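Course handouts > Home Skills > Unit 2

Care of Table Surfaces: Solid Wood, Veneer and Laminate
Notes for the evening group, prepared by Telma Ojeda

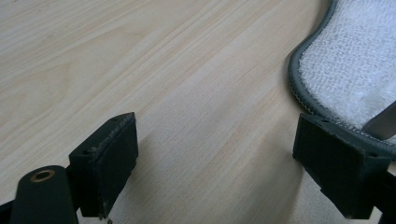
1. Know the surface before you clean it

Many mistakes in table care are made in the first minute, when the person takes a cloth and a product without asking what the surface is. A pale table with a wood grain can be solid wood, a thin sheet of real wood glued on a board (veneer), or a printed layer with resin over it (laminate). From one meter of distance these three look like cousins. They do not accept the same treatment.

Please do these checks in this order.

Look at the edge. In solid wood the lines of the top continue over the edge and down the side. In veneer and laminate there is often a separate strip, and you can feel the joint with a fingernail.

Look at the underside. Solid wood shows wood below also, usually rougher. A board will show a flat backing sheet or pressed chips.

Look for repetition. A printed pattern comes back after a certain distance. If you find the same curve two times, with the same dark streak beside it, you are probably looking at a print.

Some tables will still leave you in doubt. In this case treat the table as the more delicate material until you know.

2. Reading the grain

Grain is the direction of the fibers. On a table top it seldom runs perfectly straight; it can go diagonally to where you are sitting, and it can open into long, soft curves where the lines come close together. The color also changes along the board, from warm and a little pink to very pale. Do not take a pale area for a worn area too quickly. Light on a slightly glossy surface washes out the color, and when you move your head the pale area moves with you. Real wear stays in its place.

For wiping, follow the grain as well as you can. For sanding (solid wood only) it is obligatory, as scratches across the fibers remain visible under the oil.

3. Specks and marks

Before you remove a mark, decide if it is on the surface or in the surface. Close your eyes and pass one fingertip over it. If you feel a small hill, it is a deposit: dried food, glue, a drop of paint. If you feel a small valley, it is damage. If you feel nothing, it can be a stain, or it can be part of the pattern, and then you will clean for a long time with no result.

Deposit: put a damp warm cloth on it for 2 minutes, then lift it with a plastic card held almost flat. No knives.

Stain on laminate: a little baking soda mixed with water, on a soft cloth, light pressure. Rinse and dry.

Stain on oiled wood: mild soap first. Sanding is the last choice — and then you must treat the full top, or the repaired place will look like an island.

Stain on veneer: mild soap only. The real wood is very thin and you can go through it.

4. Daily cleaning

Use two cloths, one damp and one dry. The damp cloth should not leave drops behind. Wipe from the far side toward your body, turn the cloth when it is dirty, and dry the surface immediately. Do not forget the joints and the edge strip. Water that enters there makes the board swell, and a swollen board does not go back to its shape.

Do not use the green side of the kitchen sponge on any of the three. On laminate it makes a dull cloud which you will see every time the sun is low.

5. Sandpaper numbers

The number is the grit. A higher number is finer. For a solid table top in normal condition, 400 is enough for the finish before oil. We have also 700 and 2000 in the drawer, but these are for polishing between coats of varnish, and on bare wood they only close the surface so the oil cannot enter. Last January several people took the 2000 for bare boards, and the oil stayed on top and was sticky until the next class.

Oily cloths must be opened flat to dry outdoors, or put in the metal can with water. A ball of oily cloth can start to burn without any flame near it. This point is serious.

6. To prepare for Saturday

Choose one table at home and write down:
— which material you believe it is, and which check convinced you
— the direction of the grain from the place where you usually sit
— one mark, and if it is a hill, a valley or neither

Half a page is sufficient. If your own checks do not agree, write this also, and we will discuss it in the group. Bring an old cotton T-shirt for cutting into cloths.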